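Stado 510 Shelf Liner

Ribbed liner for kitchen shelves, drawers and pantry cabinets. Sold by the roll and cut to fit at home with ordinary scissors.

The Stado 510 keeps glasses and jars from sliding when a drawer is opened or closed. It has no adhesive, so it lifts out for cleaning and leaves nothing behind on painted or varnished surfaces. Wash by hand in warm water and hang to dry. Do not put it in the dryer or under a hot appliance.

Roll width: 20 inches
Roll length: 5 feet
Rolls per pack: 2
Colors: white, sand, slate
Item number: 510 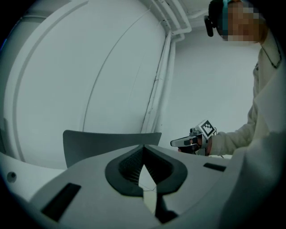
Black rubber rim and ribbed mesh on a light gray housing.

To fit a drawer, measure the inside at the back as well as the front. Older drawers are often narrower at one end. Cut the liner slightly small and lay it with the ribs running side to side. For deep pantry shelves, place two pieces next to each other without overlapping them.

New rolls may curl at the ends. Leave the liner flat under a few books overnight before cutting.

Shipping and returns

Orders ship from our Gutau warehouse. Unopened packs can be returned within 20 days. Cut liner cannot be returned. The sand color is out of stock until June.

For bulk orders, contact Esi Osei at Stisunier Home Supply.

Page updated November 22, 2021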